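Module 3: Care and setting of a single-arm table cell
Course notes, practical block
Tutor: Notburga Marti

3.1 What the cell consists of

The cell used in this block is made up of the arm, its controller, the two-finger gripper, the table, the fixed camera and the set of test objects. The Wevar sheet in the cell folder lists each part by its own number. Use those numbers in your log. Entries such as "the gripper cable" are not accepted, as two cables are fitted at the wrist.

The table and the arm are separate. The arm stands on the floor beside the table and is not bolted to it, so the table can be pushed out of place without any fault being raised. Most of the errors recorded on this cell come from that.

3.2 Checks before power

Carry these out with the controller off.

Push lightly on each leg of the table in turn. It should not rock.
Run a finger along the joints between the planks. A raised edge will catch a finger tip on a low approach.
Check that no cable crosses the space between the table and the base.
Wipe both gripper fingers with a dry cloth. Do not use solvent on the pads.
Check the cover caps on the upper link against the Wevar sheet.

Then power up and send the arm to the hover pose. In this pose the gripper points down and is empty. Leave the arm there for 2 minutes before you take any reading.
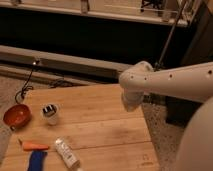

Why is the arm left standing before the first reading?
The joint drives settle slightly after power-up, and a height taken too early will differ from one taken later in the session.

3.3 Setting the table height

The controller holds one value for the table surface. All approach heights are worked out from it. Set it as follows.

Choose a bare part of the table. Select slow mode and close the fingers. Lower the gripper in single steps until a sheet of plain paper under the fingers can still be pulled out but drags. Read the height from the pendant and write it down. Raise the gripper, move to a second bare spot and repeat. Do this at 3 spots in all. If the readings agree within the limit on the Wevar sheet, enter the lowest. If they do not, the table is out of level and must be shimmed first.

Do not take the reading over a dark mark or smudge until you have felt it with a finger. Dried glue looks much the same as a stain.

3.4 Test objects

The Skurnov set mixes hard and soft, round and flat. The tableware has rims, which the gripper takes from one side. The carrot and the bottle are laid down and taken across the body. Lay the bottle at an angle to the planks, so that the wrist has to turn before it closes.

Objects go on the side of the table away from the base. The near side is kept clear for height checks and for putting down.

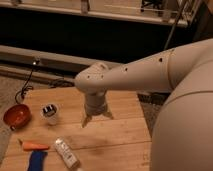 Once the objects are in position, run the grip check. Use slow mode for the first pass. The gripper goes to each object, closes, lifts, waits and puts down. Watch the fingers and keep one hand on the stop. A finger that arrives late points to a worn link or to dirt in the slide. Both fingers arriving late points to the drive setting, which is covered in Module 4.

A full check is 100 grips. Log every miss with the object and the finger that touched first. Earlier groups logged only the total, and the Pumura records from June are of little use for that reason.

3.5 Changing the finger pads

Change the pads when the pattern can no longer be felt, or after any cut. Power off and wait for the controller light to go out. Support the gripper from below with one hand. Undo the pad screw, slide the old pad towards the tip and fit the new one from the same end. Pads are changed in pairs. The table height must be set again afterwards (3.3), even when the new pads come from the same packet.

3.6 Shutting down

Put down anything held. Send the arm to rest, then switch off at the controller and at the wall, in that order. Sign the log.

Reading for next session: Arabzadeh handbook, page 62 to the end of the chapter. Bring your own height readings.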